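Bag and Purse Care: Quick Tips

No long intro, here's what works on everyday bags. Faux leather, real leather, canvas. Suede is a whole different animal, skip these for suede.

Empty it first. All of it, the zip pocket too. Turn the lining out as far as it'll go and run a lint roller over it. Crumbs live in the corners so use an old dry toothbrush there.

Faux leather: lukewarm water, one drop of mild soap, soft cloth wrung out hard. Wipe, wipe again with plain water, dry with a towel. Don't soak. No nail polish remover, ever, it takes the finish right off.

Real leather: dry cloth first. Then conditioner, a dab the size of a pea, small circles. I've used Cillo cream for years, the neutral one. Let it sit 4 hours before you carry the bag anywhere. Test on the bottom first!! I didn't once and ended up with a dark spot on a tan tote.
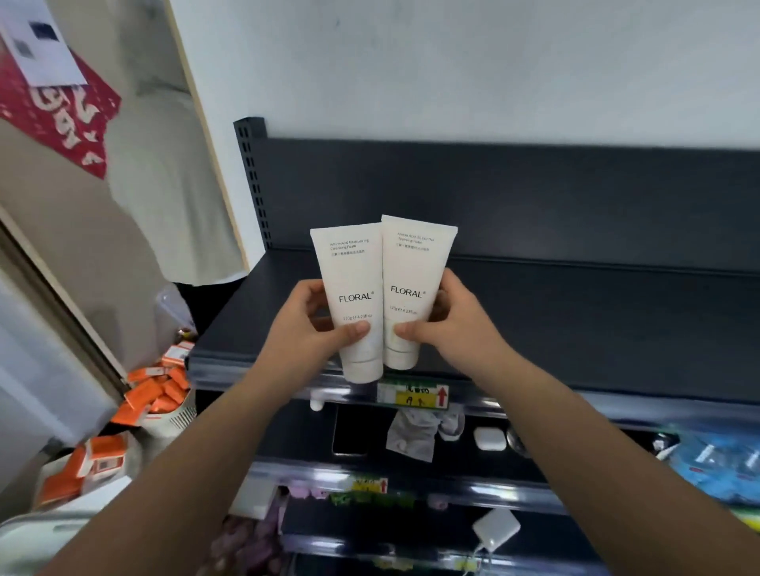

Posted by the Zarkham Closet desk | Home & Wardrobe Tips | 3 min read

Canvas: spot clean only unless the tag says otherwise. Old face wash works fine on makeup smudges if you've got some you don't like anymore, just make sure its a plain one with no scrubby bits. Dab, don't rub. Rinse with a damp cloth.

Metal chains and buckles. Dry microfiber. If they're dull, a tiny bit of jewelry polish on a cotton swab, and slide a piece of card under the hardware so you dont get polish on the bag.

Sticky zipper: rub a candle stub along the teeth, both sides, run it back and forth. Pencil works too but not on white bags, obviously.

Ink inside the lining: rubbing alcohol on a swab, paper towel behind it. Change the towel a lot. Might not come out all the way.

Storage. Stuff with tissue, not newspaper (ink again). Chain straps go inside the bag wrapped in a sock or they leave dents. Old pillowcase over the top. Stand them up, don't stack. Mine get pulled out and aired every January.

Next up: straw hats that got squashed in the suitcase.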